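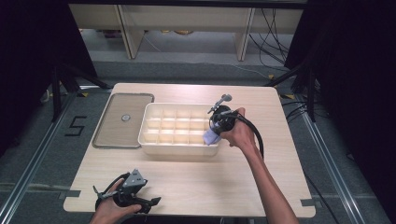 Tray and divided bin on the table

Trindley Adult Study Group — minutes, June meeting

Started 7:10 pm in the back room at Flanagan Hall. Opened with Psalm 130, read round, then a minute of quiet.

Minutes of last meeting
Read and accepted. One correction: the Lamentations talk was given by the Bruvgate group, not ours.

Fall reading
Long talk on this. Choice is between Job (whole book, ten weeks) and a shorter run on the lament psalms. For Job — people have asked for it since winter, and the speeches of the friends get skipped every time. Against — last time a group tried it attendance fell off around chapter 15. Suggestion that we do chapters 1–3, then pick from the speeches, then 38 to the end. Some unhappy with skipping Elihu. Point made that most commentaries are unhappy with Elihu too.

Vote: Job, cut version. 2 against. Leader's outline to be ready before the August break.

Question whether to read Job 19:25 ("I know that my redeemer lives") as being about Christ or to let it stand on its own first. Agreed to read it in its own setting that evening and leave the last half hour for how the church has heard it. Not settled which translation. Bring what you have.

Joint evening with Bruvgate
They offer to host. Topic they want is prayer when no answer comes. We said yes if it's discussion and not a lecture. Need a reply on the start time, 7 is too early for the people coming off the Ukesard bus.

Money
Balance at start of period 800. Balance now 753. Difference is photocopying and the hall key deposit. Nothing owed. Asked if we should buy a set of study guides — held over, see what the libary has first.

Healing service
Request from the Sunday congregation that the group write the intercessions. Happy to do it. Strong feeling that the wording should not promise people they will get well. Also should not sound like we don't expect anything from God. Draft to be passed round by email, comments back within a week please.

Romans notes
Still missing chapters 9 to 11. Whoever has the folder please return it. Second time of asking.

Any other business
— Hall lights on the stairs out again, reported.
— Large print copies wanted, 2 to be run off for next time.
— Can we stop starting late. Agreed. We started late.
— Silent prayer at the end to be kept at five mintues, not cut when we run over.

Closing prayer, Philippians group slot not used. Ended 8:50 pm.

Next meeting: July, same room. Reading is Job 1–3, please read it before you come.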